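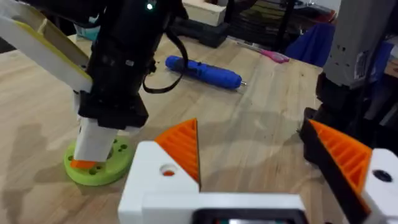 Wumano Workshop Supplies | Bench & Hand Tools Team

Sevitz pocket power screwdriver, blue

I'll admit I'm a bit biased about this one, as I've kept one on my own bench since April and I reach for it before anything else in the drawer. It's the straight kind, a plain cylinder you hold like a fat marker, so it gets into spots where a pistol-grip driver just won't go (the back of a cabinet hinge, say, or the inside of a drawer runner!). The blue is easy to find on a wood tabletop too, even on my messier days.

What I like most is how gentle it is. Small screws in plastic parts strip so easily, and I've ruined plenty with a big drill. With this one I start the screw by hand, give it a short press of the button, and finish the last turn by hand again. Slow? A little. I've stopped cracking battery covers, though, and I did the whole Nutsugah shelf kit, all 17 screws, on one charge with plenty left over.

In the box: the driver, 13 bits, a charging cable and a little cloth pouch. Charging takes about 90 minutes from flat. The bits are the standard size, so the ones you already own should fit, and the Grusgate long-reach set fits as well (sold separately, and worth it if you work on toys or fans).

A few things to know before you order. It isn't for decking or thick hardwood, so please don't try! The pouch is on the small side and I keep my spare bits in a jar. There's no belt clip. Also, the button is pretty sensitive, so I take the bit out before I toss it in a bag.

Warranty is 2 years on the driver and doesn't cover bits. Replacement bits and pouches are listed under Spares, and if the one you want is out of stock, drop us a note and we'll put one aside for you.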